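3. September 2022

Drucken | Als E-Mail senden

Heute endlich wieder in Himmont gewesen, bei Tante Vaněk, die mit ihren 77 Jahren noch immer den besten Zwetschgenkuchen weit und breit backt. Wir saßen bis zum Abend im Garten und redeten über den Sommer, über die Wespen und über ihren alten Chor, der seit Mai wieder probt – sie singt jetzt Alt und tut so, als wäre das ein Abstieg! Auf der Heimfahrt war ich so satt und zufrieden, dass ich beinahe die Abzweigung verpasst hätte.
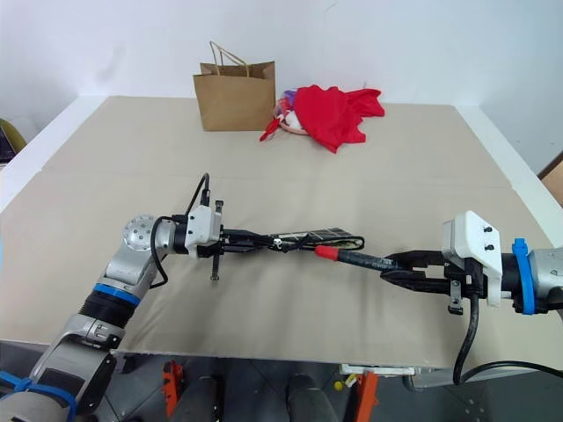

Papiertüte und rotes Knäuel auf dem großen Tisch

Morgen schreibe ich ihr eine Karte.

20 Mal geteilt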